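Gripper bake-off, the short version

2026-04-28. Writing this fast. Laundry trials for the Zokilen jaws against the old Plokico set, same two arms, same washer, same basket. 102 cycles each.
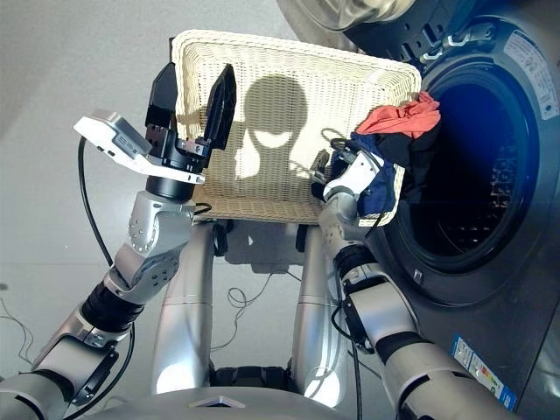 Zokilen closes faster, no argument. Thin stuff it still drops at the rim. Plokico slower but holds a sleeve, and the pads are cheaper to swap. Controller is the Zaker box for both so thats a fair fight.

Cable slack at the wrist needs another look. Snagged 2 times in October, same spot.

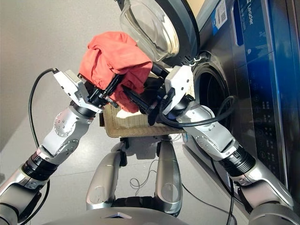
Yolandi Shabalala wrote back that speed is the wrong number to chase, and she would rather see regrasps per garment, with the force limit left alone between runs. Fair. Will add it.

Wrist cam next. Exposure is too hot near the drum, Ayala settings didnt help much.

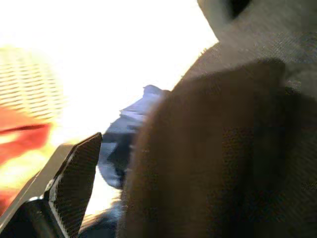 Going to lock the gain and rerun the soft items only. Logs are up, 843 to 1088, file names are a mess, sorry. Send gripper requests before the next isssue.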